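Visiting another lodge for the first time - what do I need to bring?

hiltisen_jd
Joined the lodge in Watetti last spring, got my third degree in December. Work is sending me two hours north for a while and I'd like to sit in on a meeting up there. Do I just show up in a dark suit and look hopeful?
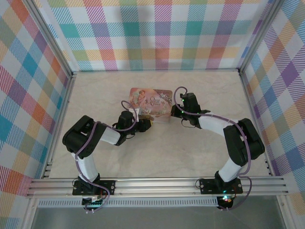
Do I need a dues card to visit another lodge? Bring the current one along with a photo ID, and expect to be asked for both at the door.

oldtyler733
Dues card, ID, your own apron if you have one. Then get there early, as in 45 minutes early, so they can sort you out before dinner goes cold. The dinner is the part they take seriously.

prinder
Disagree on the apron. Every lodge I've visited has a box of white ones by the door, most of them older than me. Carrying your own in a fancy case as a brand new member looks like bringing your own cue to a bar.

oldtyler733
I carry mine in a fancy case.

prinder
I know you do.

cheng_lodge_nights
Email the secretary first. I once drove 11 miles in sleet to a lodge that had moved its meeting and told only the people who already knew. If they don't answer your email,

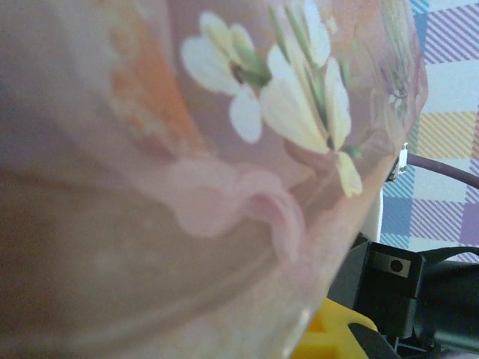
try the phone number on the grand lodge site, and call at dinnertime. Also have your secretary confirm the place is recognized. Mine took five days to reply with one word, but it was the right word.

hiltisen_jd
Thanks, all. What about the questions at the door? My memory work is shaky.

oldtyler733
Then practice. Two evenings with your coach and you'll be fine.

prinder
Or have a member who's sat in lodge with you vouch for you. Perfectly proper where I am.

oldtyler733
Not where I am. Ask them which they want.

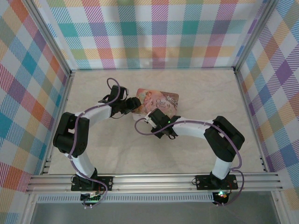
"Once Upon a Time" on the lid

hiltisen_jd
Emailed the secretary. He wrote back asking if I eat meatloaf.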